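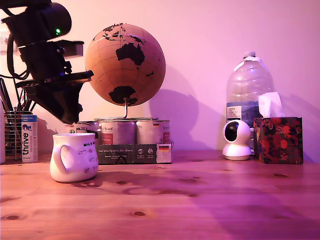 Visit report: Hutoseo student manipulation project, Thu 5 April

The Mazandarani lab opened its arm project to visitors for one afternoon. Students run 39 tasks on a tabletop cell – most involve short pick-and-place moves among everyday items. The mug and globe stay on the table between tasks to add clutter.

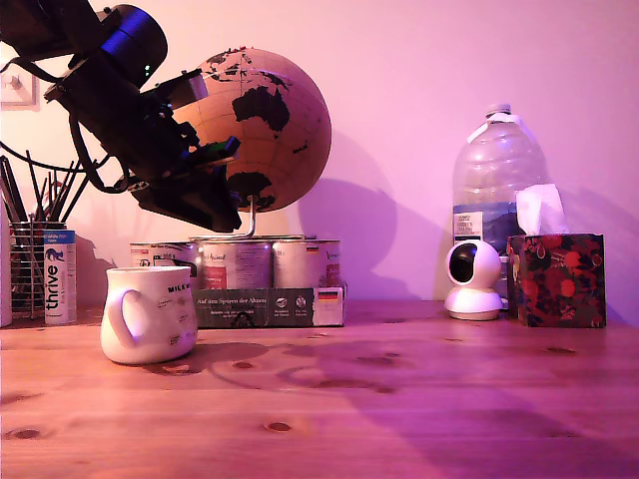 Control code is written by the class in seven modules. The planner, Skallico, logs joint positions and gripper commands for each attempt. The target for the term is 3000 logged attempts, with 2000 on file at the time of the visit. Grasp height is still set by hand.
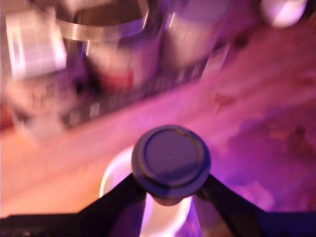 Round-topped cylinder in the gripper, over the white cup.

The next open afternoon is in September.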